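Teaching by hand

At Pronano, the day starts with somebody moving a robot arm the slow way. Marlies Oberholzer sits at one end of the bench with a small controller arm under her fingers. Whatever she does with it, the black arm on the table does too. She closes her grip and its two fingers close. She records one attempt, resets the table and records another.

The project is called Uletti, and by Dec 1, 2023 it had 491 recorded attempts on file. Of those, 228 were good enough to train on. The rest had a slip or a long pause in them, or Oberholzer changed her mind halfway.

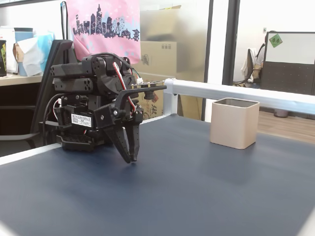

Pauses are the worst, according to Thijs Dierckx, who runs the training. A person stops to think and the arm stops with her. The software has no idea why, so it learns to stop there as well - and then it may never start again. Dierckx now asks operators to plan the whole move before they touch the controller.

The other way is to hold the arm itself and push it through the motion. Alois Kälin tried that for 14 sessions in March and still likes it for short jobs. "You feel the weight," he says. The trouble was his own hand, which kept getting between the camera and the gripper.

New operators get five practice runs that are thrown away. Hermine Koller used hers to find out how far she could reach before the arm began to shake. She records in the afternoons now, and Oberholzer has the mornings.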